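Call for participants: hand function after wrist fracture surgery

3 min read

The Nirndale Hand and Trauma Unit is looking for adults who have had surgery for a broken wrist to take part in a study of recovery at home. The study compares two ways of delivering hand therapy after a plate fixation: the usual clinic appointments, and a program of shorter sessions done at home with a therapist on video. Both groups get the same exercises and the same number of surgical reviews.

We need 163 people in total. Nearly half the places are filled. Recruitment stays open until the end of August or until the last place goes, whichever comes first.

Who can take part

You may be eligible if you:
- are 18 or older
- had an operation for a fracture of the distal radius (the larger forearm bone, at the wrist) in the past 16 days
- live within 70 km of Nirndale or Setau
- have a home internet connection good enough for a video call
- can read and answer questionnaires in English, or have someone at home who can help you do so

You can't take part if you have fractures in both arms, if your surgeon has told you not to start moving the wrist yet, or if you have a nerve injury that is being treated separately. People with arthritis in the hand are welcome. So are people who broke the wrist at work, although you should check with your claims manager first whether the study sessions affect any therapy already approved.

What is involved

After a phone screening you will come in for a first visit of up to two hours. We measure grip strength, pinch strength and how far the wrist bends and turns, and you fill in two questionnaires on pain and everyday tasks. A computer then allocates you to one of the two groups. You can't choose your group and neither can we.

Therapy runs for three months. If you are in the home group, a splint and an exercise kit will be posted to you and your therapist will call at a time you have agreed on, between 8 am and 6 pm. If you are in the clinic group, you attend the outpatient rooms at Setau or Nirndale, whichever is closer. Everyone keeps a short diary of exercises completed and any pain relief taken.

There are two follow-up visits, one at the end of therapy and one six months after the operation. Measurements are taken by an assessor who does not know which group you are in, so please don't mention it.

Payment and travel

Participants receive $500 in total, paid in three parts after each visit. Parking at both sites is free on visit days. We can book a taxi for people who are not yet able to drive.
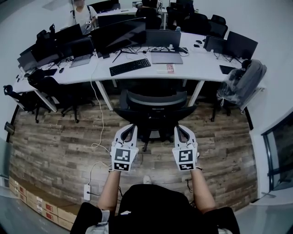
Please wear comfortable clothes to each visit, with sleeves that roll easily past the elbow, and take off rings before you leave home if swelling allows. Most of the measuring is done sitting down with the forearms held out in front, and dark shorts or trousers and a pair of sneakers are fine for that. Watches and bands need to come off the injured side, including thin ones like the black strap at the right wrist in the photo. Bring your splint even if you have stopped wearing it, along with a list of current medicines and your reading glasses if you use them.

Risks and privacy

Some soreness after exercise and after grip testing is common and normally settles within a day. If it doesn't, you will have a number to call. Your results are stored under a code and kept apart from your name and address. You can withdraw at any stage without giving a reason, and your care at the unit will carry on as usual.

The study has been approved by the unit's human research ethics panel and is paid for by the Vigfúsdóttir Fellowship in Trauma Rehabilitation. Appointments and diaries are handled through Plaris, which runs on a phone, tablet or computer. Paper copies of the diary are available on request.

How to apply

Ask at the fracture clinic desk for the study information sheet, or tell your surgeon or physiotherapist that you would like to be contacted. The study coordinator, Azra Todorova, will ring you to go through the screening questions, which take a quarter of an hour. Have the date of your operation handy. If you miss the call she will leave a message and try again the following afternoon.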